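Goltavik Laundry Handling Project
Minutes of the fault review meeting, 19 June 2022

Present: two members of the controls group, the cell operator, the safety representative, one representative of Siltumen (grippers), one representative of Kwiatkowski (arm maintenance). Allance joined by phone from item 3 onward.

1. Minutes of the previous meeting
Accepted with one correction. The grip force limit in the March minutes should have been recorded as a software limit. The hardware limit has not been changed since installation.

2. Open actions
2.1 Spare fingertip pads have been received and are in the parts cabinet.
2.2 The revised cable guide for the left arm is still outstanding. Kwiatkowski to confirm a delivery date.
2.3 Operator refresher on the reset procedure: done.

3. Fault under review: unexpected closing of the right gripper
3.1 The fault occurred on cycle 2,010 of the garment folding run. The left arm was holding a garment and the right arm was approaching for the second grasp. The right gripper closed before it had reached the commanded position and caught the tip of the left fingers. Both arms continued to move for 700 milliseconds before the protective stop.
3.2 No one was inside the marked zone. The garment was torn at the waist seam and has been kept. The left fingertip has a visible nick and has been replaced.
3.3 The log shows that the close command was sent on time according to the planner clock. The right arm was 300 milliseconds behind the planner at that point. The controller did not compare the two before passing the command on.
3.4 Siltumen stated that the gripper acted correctly on the command it was given. Controls group agreed. 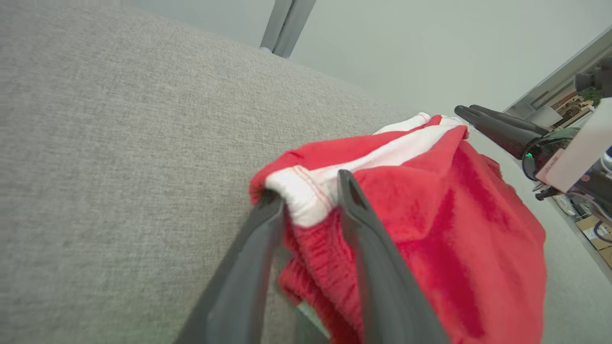 3.5 Discussion turned to finger clearance during two-arm grasps. The planner treats each pair of fingers as a plain box and does not allow for any fabric gathered between them. Siltumen noted that this is adequate for flat towels and poor for anything with elastic. With a ribbed waistband bunched between the fingers, as on the red garment, the material stands up in a fold and the second gripper has to come in close beside it. Controls group asked whether the approach could be made from higher up. Allance replied that it could, at the cost of a longer cycle, and that the camera view of the grasp point would need to be checked again at the new angle.
3.6 The safety representative asked why the stop took as long as it did. The contact force rose slowly because the fingers flexed, and the threshold was not reached until the arms pulled against each other. Lowering the threshold was tried in March and led to false stops on heavy fabric. It was agreed that force detection should not be the first line of defense for this fault.
3.7 Kwiatkowski inspected the right wrist and found no looseness. The cause of the lag is not settled. The two candidates are network load from image logging and a worn joint belt – the belt is within its service interval but has not been measured.

4. Interim measures
4.1 Two-arm grasps are suspended in automatic mode. They may be run in manual mode at reduced speed with the operator at the stop button.
4.2 Single-arm work may continue.
4.3 The finger separation limit is raised to 100 millimeters until the controller change has been tested. Garments that cannot be folded under this limit are to be left out of the run and noted on the sheet.
4.4 The right arm is to be tagged at the end of each shift with its status. The tag was missing on the morning after the fault and the arm was powered up without a check. The safety representative asked for this to be entered as a separate finding. Agreed.

5. Actions
5.1 Controls group: add a position check before any close command is released. Command to be refused if the arm is outside tolerance.
5.2 Controls group: repeat the run with image logging off and compare lag on both arms.
5.3 Kwiatkowski: measure belt tension on the right arm and report in writing.
5.4 Siltumen: supply a finger outline that includes an allowance for gathered fabric.
5.5 Allance: propose a higher approach path and state the added cycle time.
5.6 Safety representative: update the risk assessment for two-arm work and file the tag finding.

6. Other business
The operator asked for the stop button on the far side of the cell to be moved closer to the loading position. Referred to the layout review. Siltumen requested the damaged fingertip for examination; to be shipped once photographed.

7. Next meeting
To be called when items 5.1 and 5.3 are complete. Two-arm automatic work will not resume before then.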